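Undermount sink pulling away from the counter – re-bond or clips?
Plumbing and Fixtures > Kitchen

ivar_viklund
Posted 21 August 2025
Stainless undermount, single bowl, installed by the previous owner. There is a gap at the back left corner between the flange and the underside of the counter. A feeler gauge goes in freely. As far as I can tell it was hung on silicone alone, no clips. Counter is solid surface. Can I pump in fresh silicone and prop it, or does it have to come down?

drainfield
It has to come down. New silicone does not bond to cured silicone. You would be gluing to the old bead and it will let go at the same place.

SPrajapati
Agree on removal. Support first: a 2x4 across the counter, a bar clamp through the drain hole, a block underneath. Disconnect the trap and supply lines before you cut the bead. Scrape both faces, wipe with denatured alcohol, let it flash off, then run one continuous bead of 100% silicone.

Hovland_tom
Clips are overrated. I have hung sinks on adhesive only for years with no callbacks. If the surfaces are clean the bead will carry a full bowl.

SPrajapati
A full bowl, a disposal and somebody leaning on the rim is a different load. I measured 727 ml per inch of depth in a small bar sink once. Scale that up to a kitchen bowl and the adhesive is in constant tension. I would not skip mechanical support.

drainfield
Same here. For solid surface, don't drill for anchors. Use a cradle or side rails screwed to the cabinet walls. The Sesora rail kit cost me 378 kronor, no drilling overhead.

Hovland_tom
Rails are fine if the cabinet is square. Mine never are.

ivar_viklund
Cabinet is 600 mm and close to square. I'll go with rails plus silicone. The faucet is mounted through the counter, so I assume it can stay.

SPrajapati
It can stay – just take the hoses off the shutoffs so they are out of your way. Wipe the squeeze-out before it skins.
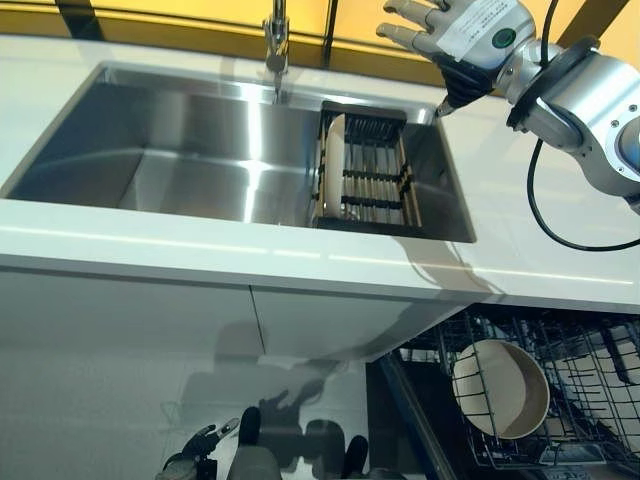 How long should the clamp stay on after the new bead goes in?
Leave it for a full 24 hours, and longer if the kitchen is cold or the bead is thick.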